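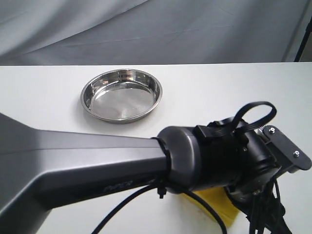 Does a steel dish make bananas go brown faster?

Home help > Kitchen > Storing food

Posted by Yen-ting Kao in August

I moved to a flat in Ullgate last month and the fruit bowl got broken on the way. It was a big wooden one. The only thing I have now that's wide enough is a round stainless steel dish, quite shallow, 26 cm across, which came from a catering shop and was meant for baking.

I buy a bunch of 5 bananas and they used to last me the working week. Since I started putting them in the steel dish they seem to go spotty by the third day, and they get a flat brown patch on the side they have been lying on. The dish is kept on a white table in the kitchen, not near the cooker but it does get some sun after lunch.

Is it the metal? My mum says you should never keep fruit in metal but she can't say why. I'd like to keep using the dish if I can as I don't have much cupboard space and don't want to buy another thing. I also don't know if the fruit can mark the steel. There are some grey streaks on the inside that don't come off with washing-up liquid.

3 replies

Patamon
It's the heat. Everyone's bananas are going off early this month. Put them in the fridge.

Nilmini Gazi
I don't think the steel has anything to do with the spots. Whole bananas with the skin on don't react with stainless steel. The old advice about metal was mostly for cut or stewed acidic fruit left in tin or bare aluminium, so your mum isn't wrong exactly, but it doesn't apply to this.

What a low hard dish does do is let the fruit lie on one side with its own weight on it. A wooden bowl with high curved sides holds the bunch up a bit. On a flat bottom you get a bruise where it rests, and that's your brown patch. I had the same problem with a flat plate. Fold a tea towel and put it in the bottom, then set the bunch down with the curve upwards, like a bridge, so that only the ends touch.

Spots are a different matter from bruises.
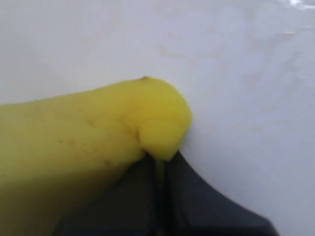

Photo: Nilmini Gazi

A few thin brown speckles on a bright yellow peel are nothing to worry about, and I would call a banana like that ready to eat. A crease near the tip doesn't mean much on its own either. I'd press gently beside it, and if it's still firm under the skin I leave it with the others. If it's squashy, that one goes first.

Other things that helped me:

Get them out of the sun. If your table gets it after lunch, move the dish to the other end or to a shelf.
Keep apples somewhere else. They give off the gas that ripens bananas.
Take them out of the plastic bag when you get in.
Buy three yellow and two green instead of one bunch all the same.

As for the fridge, it does work, but wait until they are as ripe as you want them. The skin will go dark and look awful and the inside will be fine. Put them in green and they never ripen properly.

On the grey streaks, I can't tell without seeing your dish, but check first that they aren't just reflections. Polished steel picks up everything near it. If they are real, try bicarb and a little water on a soft cloth, rubbed the way the grain goes, then dry it straight away.

Yen-ting Kao
Thank you. I've put a tea towel in and moved the dish out of the sun. Some of the streaks moved when I moved my head, so those were reflections. The rest came off with the bicarb, apart from one by the rim. Will try the yellow and green mix when I next go shopping.

Du Plessis
I'd get a hook. Mine cost 12 pounds and screws under the wall cupboard, and nothing gets bruised because nothing is lying on anything. Check the cupboard base is thick enough first. You can keep the dish for onions.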